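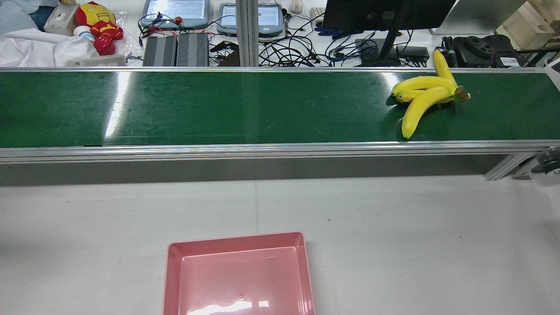
About Findel

Findel makes practice goods and small conveyor benches for schools that teach packing, sorting and stock work. We started in Movurthorpe in a former seed store and still work from the same building, with the workshop on the ground floor and the office upstairs.

What we make

Our benches have a green belt running between aluminum rails. They are sized for a classroom, and most fit through a standard door without being taken apart. We build them to order and repair our own older ones.

The practice goods are artificial fruit, vegetables and bread. Plastic bananas on the green belt are often a class's first exercise: pick up the bunch, check it, put it in a tray. Trays come in several colors, including pink, so a teacher can give each grade of produce its own color. The current list has 1,942 items. Fruit is the largest section, and bananas are sold by the bunch.

Who we work with

We supply 56 schools and training centers. Some buy a full room of equipment and others order a few trays a year. Larger orders are packed at our Wanance warehouse, which has 3,000 square feet of shelving and a loading dock at the back. The Mihăilă range of baskets and crates is also kept there.

Findel has 32 employees across the two sites. New staff spend their first month in packing before they move to the workshop or the office.

Visits

Teachers can try the benches in Movurthorpe by appointment. Please tell us the age of your students and the size of your room when you write. Parking is on the north side of the building.

Related pages
Bench sizes and delivery
Artificial fruit and vegetables
Trays by color
Replacement belts
The Mihăilă range
Directions to Wanance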